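Projektbericht: Zwei Arme, ein Tisch — unser Greiferprojekt in der Werkstatt Vrabec

Stand 11/9/21, Projektgruppe Kesasix 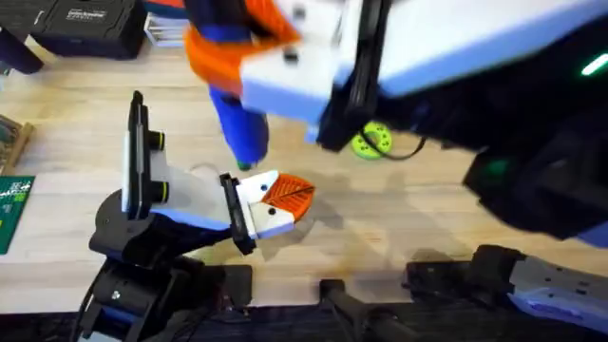 Eigentlich wollten wir ja nur einen Arm bauen. So stand es auch im Antrag, den Marcela Kolář und ich für das Wahlfach eingereicht haben: ein Tischroboter, der kleine Teile aufnimmt und in eine Schale legt. Dann hat uns die Werkstatt Vrabec einen zweiten Satz Motoren überlassen, und damit war die Sache entschieden (unser Betreuer war weniger begeistert als wir, hat aber unterschrieben).

Das Budget lag bei 400 Euro, ausgegeben haben wir am Ende 475. Der größte Posten waren die Motortreiber von Kitent, von denen wir 2 geschrottet haben, beide Male durch denselben Fehler: Stecker verdreht, Strom drauf, kurzer Geruch, fertig. Seitdem klebt auf jedem Kabel ein Streifen Farbe. Ja, das hätten wir auch vorher machen können.

Aufbau

Beide Arme arbeiten über derselben Tischplatte. Die Grundidee kam von Marcela: Ein Arm hält, der andere macht. Wer schon mal versucht hat, mit einer Hand einen Deckel abzuschrauben, versteht sofort, warum das praktisch ist. Den Halter für die Kamera am Greifer habe ich gezeichnet, und zwar viermal. Die erste Version war zu weich und hat bei jeder Bewegung nachgeschwungen, die zweite hat eine Schraube verdeckt, an die man ständig ranmuss, und über die dritte reden wir nicht. Die vierte sitzt jetzt und bleibt, auch wenn sie ziemlich hoch baut.

Bei den Fingern haben wir lange mit dem Belag herumprobiert. Glatter Kunststoff rutscht auf allem, was rund ist, und wir hatten uns natürlich ausgerechnet runde Teile als Testobjekte ausgesucht. Mit einer geriffelten, etwas nachgiebigen Auflage ging es gleich viel besser! Moosgummi haben wir auch getestet, das hält super, löst sich aber nach ein paar Durchgängen vom Finger ab.

Software

Die Steuerung läuft auf einem alten Laptop, das Programm heißt bei uns Surnley, weil der erste Ordner aus Versehen so hieß und dann überall Pfade darauf zeigten. Jeder Arm bekommt seine Zielpunkte aus einer Liste, dazwischen wird interpoliert. Das klingt einfacher, als es war. Wir hatten im August fast zwei Wochen lang das Problem, dass ein Arm immer etwas zu spät loslief, und haben in der Zeit alles Mögliche verdächtigt, von der Stromversorgung bis zu meinem Code. Schuld war eine Warteschleife, die ich zum Testen eingebaut und vergessen hatte. Also doch mein Code.

Schwieriger ist die Frage, wer wem ausweicht. Im Moment ist das ganz grob gelöst: Der Tisch ist in Zonen aufgeteilt, und in jeder Zone darf immer nur ein Arm sein. Das kostet Zeit, aber es hat seit der Umstellung nicht mehr gekracht. Vorher schon — ein Fingerglied ist dabei gebrochen, das neue hat eine dickere Wand bekommen.

Was noch fehlt

Die Kabelführung ist ein Thema für sich. Wir wollen die Leitungen am Arm entlang fest verlegen, brauchen dafür aber Clips, die an den Gelenken genug Spiel lassen. Marcela hat welche entworfen, gedruckt sind sie noch nicht. Außerdem müssen wir die Kalibrierung nach jedem Einschalten von Hand machen, das nervt beide gleichermaßen und soll als Nächstes über Endschalter laufen. Die Übergabe von einem Greifer zum anderen klappt bei langsamer Fahrt meistens, bei voller Geschwindigkeit eher nicht. Messwerte dazu kommen in den Anhang, sobald wir die neue Auflage auch am zweiten Greifer montiert haben.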